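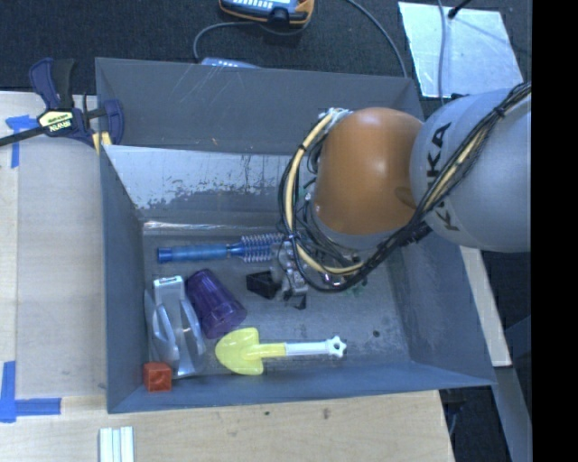 Chapter 7
Choosing Where to Grab

By the end of this chapter you should be able to:
Explain why a grasp planner returns a ranked list and never a single answer
Write a simple scoring function and say what each term in it is doing
Check a candidate grasp against the walls of a bin before the arm moves
Decide what your program does when every candidate is bad

7.1 Start with the boring loop

The first picking program I ever wrote worked beautifully for one object. It was a sponge. I'd put the sponge down, the software found the middle of it, the arm went to the middle and closed, and I went home feeling like a genius. The next morning I swapped the sponge for a hairbrush and the whole thing fell to bits. The middle of a hairbrush is a perfectly silly place to aim for if you haven't worked out which way the handle runs, and my code had no idea that handles existed.

So that's what we're going to sort out. In Chapter 6 you took a depth image and turned it into a cloud of points, and you threw away the points belonging to the floor of the bin. What's left over is stuff. Now we have to pick a place on the stuff, and an angle, and a width to open the fingers to — and we have to do it quickly enough that the arm isn't standing about waiting for us.

The loop looks like this in plain words. Take a picture. Suggest lots of grasps. Throw out the impossible ones. Score the rest. Try the best. Take another picture. Every picking program I've worked on since the sponge has had that shape, including the big one at Cillidbridge which I'll keep coming back to, and the differences are all in how well each step is done.

7.2 Suggesting grasps

A candidate, for us, is four numbers: where the fingers meet (x and y), how far the wrist is turned, and how deep to go. We'll keep the gripper pointing straight down for now. Tilting comes in Chapter 9, and you'll be glad of the practice by then.

You can suggest candidates cleverly or you can suggest them at random, and I'd like you to do it at random first. Really! Pick a point on the stuff, pick an angle, add it to the list. It feels lazy, but it's very easy to check, and when your clever version misbehaves later you'll want a dumb one to compare it with. On the Erkalik exercise set, which has 3864 recorded bins in it, my random sampler found at least one usable grasp in nearly all of them once I let it suggest 174 candidates per picture. Below that it began to miss the small things. A little cube takes up hardly any of the picture, so a random point hardly ever lands on it.

7.3 Walls, corners and see-through plastic

Three kinds of trouble turn up again and again, and it's worth knowing them by name before you write any scoring code.

The first is the wall. Fingers have thickness, and when they open they get wider still, so an object tucked into a corner may be in plain sight and still have no room beside it. Test the open fingers against the bin model, with a bit of margin, and do it before scoring. My old colleague Tegan Sheehan did it afterwards for a whole November and couldn't work out why the planner kept falling in love with corners.

The second is clear plastic. Depth cameras often see straight through it, or see a hole, or see nonsense. A translucent cup can come back as a few scattered points, and if your floor filter is greedy it will tidy those away and report a bit of bare metal. We'll mark missing depth as "unknown" and keep it quite separate from "empty".

The third is the lopsided object. A toy shovel has a wide blade and a thin handle, and the handle is much easier to close on, but the weight may well be up the other end. A grasp can look lovely and still let the thing swing.

7.4 A first scoring function

Let's write one. Ours has four terms, each between zero and one: how well the two surfaces face each other, how close we are to the middle of the visible points, how much room there is around the fingers, and how much of the nearby depth is known. Multiply them together. I used to add them, and a grasp with no room at all could still win on charm.

Open the Whitcombe starter project, find the empty score function, and fill in the room term before you touch the others.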